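Kart night at Puklow

The club's endurance race went to Haruna Murakami, who led from lap five and spent the rest of the evening lapping people who had given her advice. Genji Fukuda was second. Thijs Dierckx came third, having spun at the hairpin and blamed the hairpin.
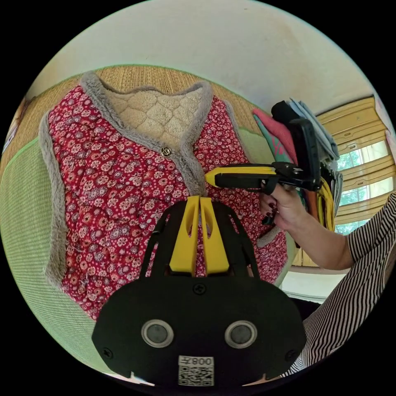
When is the next round?
Wed 27 August, back at Puklow, over 100 laps. Entries go to Maj-Britt Backlund.

Karts will be drawn from a hat again - Thijs has asked for a different hat. The winter round at Mallura stays in December, heating permitting.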